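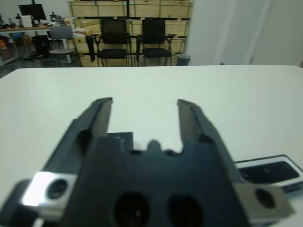 Section 3. Setting Up Your Table at the Gidisley Toy Fair

Read this before load-in. Tables are 2 to a bay, so the person next to you is close. Doors open to the public at 9 a.m. and we do not hold them for late sellers.

3.1 Before you leave home

1. Print your seller sheet. Phone screenshot is OK if the whole code shows.
2. Price everything. Stickers on the bag, not on the card back — collectors will walk away from a sticky bubble.
3. Pack heavy stuff low. Bins over 40 pounds need a cart, and we don't have spare carts.
4. Charge the card reader overnight. Outlets at Bekholm Hall are along the back wall only and they go to bays that paid for power.

Note: bring your own change. The front desk can't break big bills. $200 in ones and fives gets most sellers through to lunch.

3.2 Load-in

1. Pull up to the side door, north lot. Not the front.
2. Check in with Pierina Santoro at the desk just inside. She has the bay map and your badges.
3. Unload, then move the car. Then set up. In that order please.
4. Find your bay number on the floor tape. If somebody is already in it, go back to the desk, don't sort it out yourselves.

Caution: keep the aisle clear while you unpack. Boxes go under the table or behind it. The fire inspector does walk through.

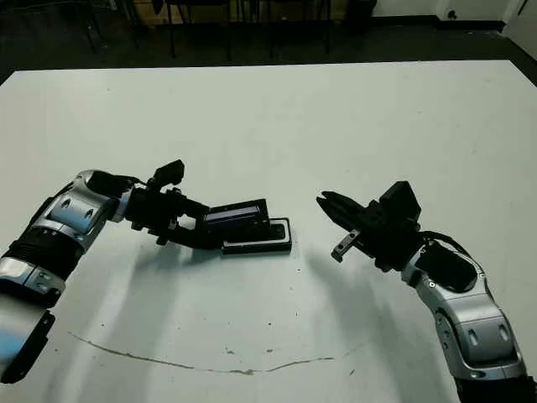

Fig. 3-1. White tabletop, two arms reaching in, the left one holding a black rectangular object.

3.3 Putting up the Omerović riser

If you rented a riser it will be leaning against your table, with a bag of clips taped to the back.

1. Lay both side panels flat, slots facing up.
2. Slide the bottom shelf in first. Push until it stops.
3. Middle shelf, then top. Same way.
4. Stand it up. Two people for this if you can get them.
5. Put a clip at every corner, including the back ones that are a pain to reach.
6. Wiggle test. If it rocks, take the clips off and start over from step 2. Forcing it will crack the slot.

Caution: loose figures and carded figures only on the top shelf. No boxed playsets, no die-cast. Missing clips? Desk has a jar.

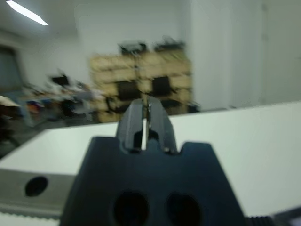
3.4 Connecting the Gredis card reader

1. Turn on the reader. Wait for the steady green light.
2. Open the seller app on your phone and tap Add Reader.
3. Pick the serial number that matches the sticker on the bottom. There will be alot of readers in the list, so check it.
4. Run a one dollar test sale, then refund it.
5. No connection? Turn hall wifi off and use your phone data. Works better most of the day anyway.

Note: offline sales are saved on the phone and go thru later. Don't log out of the app until they clear or you lose them.
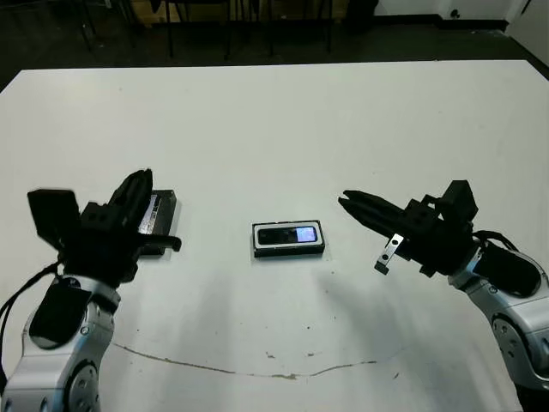

Photo: P. Santoro / Gidisley Toy Fair

3.5 Last check before doors

Cloth on the table, hanging to the floor in front. Empty bins out of sight. Badge on.

High value pieces in a locked case or behind you — never on the front edge. Same goes for the cash box.

Trades between sellers are fine before 9. Sales to the public are not, even if it's your cousin.

Lost your badge, broken riser, wrong bay: desk. Early pack-up: also the desk, and ask first. Teardown is covered in Section 4.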